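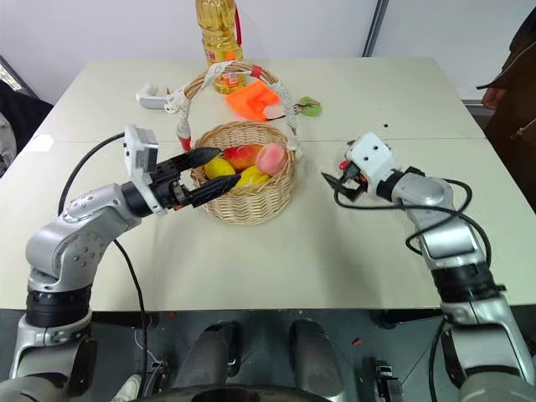
About Vomska Spanish

Hello, and thanks for having a nose around! I'm the person behind Vomska, a very small Spanish school in Flivarham. I teach the classes, answer the emails and photocopy the worksheets (usually at the last minute, usually slightly wonky). If you ring and I don't pick up, I'm teaching, so leave a message and I'll get back to you that evening.

How it started

I came to Spanish late. At school I did German, badly, and then in my late twenties I took a job in Cáceres that was meant to last one winter. I stayed for six years. My first landlady spoke no English at all and talked at a tremendous speed, mostly about her sister, and I learned more at her kitchen table than I ever did from the grammar book I'd packed. I still have the book. The spine isn't even cracked.

When I moved back to England I missed speaking it so much that I put a card up in the library window offering conversation practice. Two people turned up, then five, and after a while I had to find somewhere with more chairs. That was 16 years ago and I've been at it ever since. The name Vomska, by the way, isn't Spanish and doesn't mean anything. It was a word I made up for a board game as a child and I've always liked the sound of it.

What classes are like

There are never more than six people in a group, and you'll be talking from the first evening. We start with 20 minutes of plain chat - what you had for tea, what your neighbour's dog has done now - and I only correct the things that would really trip you up. Then we do a bit of grammar, a bit of listening, and some sort of game or role play to finish. Beginners do a lot of shopping, ordering and asking the way. The higher groups argue about films.

I don't set tests. I do set homework, but it's short, and if you've had a rotten week and haven't done it, come anyway.

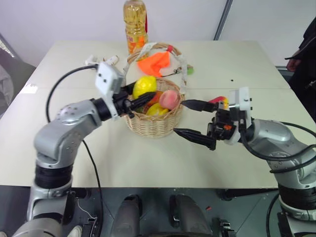

Which group should I join?

If you've never spoken a word, you want Beginners. If you did an evening course years ago and it's all gone foggy, try Improvers, which goes over the past tenses slowly and with plenty of moaning. Intermediate and Advanced are for people who can already hold a conversation. Not sure? Send me a message and we'll have a quick natter on the phone, partly in Spanish, and I'll suggest one. You can swap in the first three weeks if I get it wrong.

Where to find us

We're upstairs at Graren House, a couple of minutes from the station. Go in by the side door and ring the middle bell. The stairs are steep, I'm afraid, and there's no lift, so if that's a problem please tell me before you book - I can run your group in the ground floor room if I know in time. Parking on the street is free after six.

A small milestone

I keep a tally of every lesson in the back of an old diary, and in March 2026 it got to 3,077. I'd meant to celebrate at 3,000 and missed it completely, so that week's groups got almond biscuits instead.

New beginners' groups start every term, and the booking form is on the Classes page. ¡Hasta pronto!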